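Lighting in a shared workroom: too bright for desk work?

Asked by Siham Saber, Punenport

We took over a large ground-floor room in August. The ceiling is white with long fluorescent lights and I get a headache by mid-afternoon.
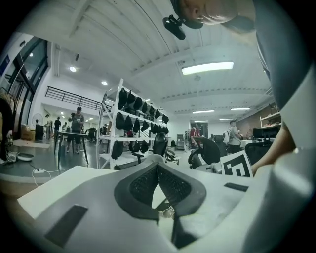
I've tried moving my desk twice. The landlord, Zusell, will let us change tubes but not fittings. Is it worth swapping them, and what should I ask for?

Answer 1

Ask which switch runs which row first. Ours had 2 circuits and we left one off from then on. If you do change tubes, get a warmer white and do one row as a trial. 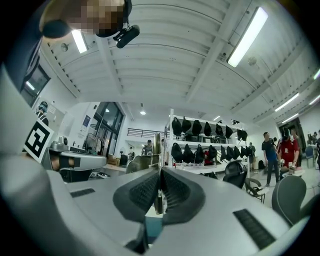
The long lights and the small pendant towards the middle.

Diffuser covers clip on to some fittings, so check with Zusell whether those count as a change.

Answer 2

Could be glare off the furniture. I had the same trouble with a white desk and a dark mat sorted most of it. Your table is white as well and the floor is pale.

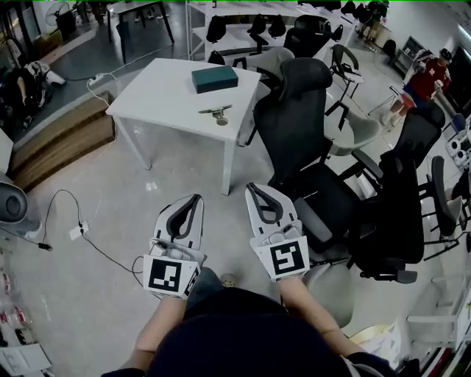 Seating matters too. Try a week facing away from the brightest row before you spend anything. One of those black mesh chairs with the headrest would do, as you can lean back without craning your neck. Get your eyes tested if it carries on.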